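Vomcombe Town opened its ground to the public in July, two weeks before the club's preseason friendly with Tikent Rovers, and I paid nothing to get in, a fair price for last season's football.

The tour started in the home dressing room, where the pegs have been repainted and the showers have not. Our guide, former left back Shaimaa Slaoui, let us walk down the tunnel to recorded crowd noise. It was louder than any crowd I've heard there. The new Iyamu Stand holds 700 people – optimistic, I thought, though the seats do face the field.
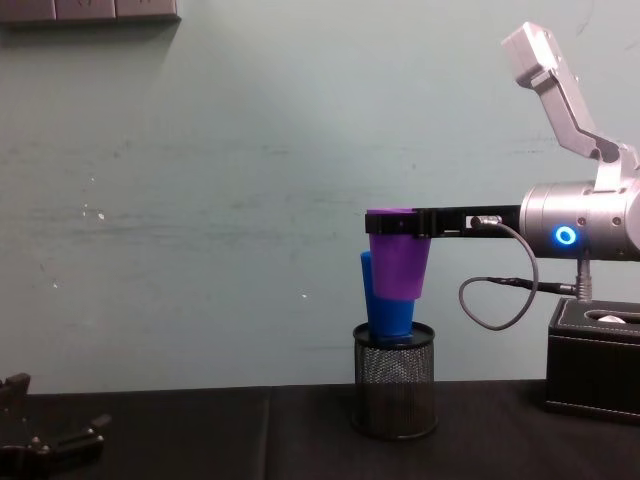 So will the new striker play against Tikent? Slaoui said he'd get 90 minutes if his hamstring agreed, and probably the first half if it didn't.

He was over by the dugout signing shirts, including one from a rival club, which he handled with good grace. The line for the penalty shootout was long. I took 2 and hit the same parking lot twice.

The Trodateo Cup, won before most of us were born, was on show in the bar. It's smaller than you'd think. Season tickets were on sale next to it.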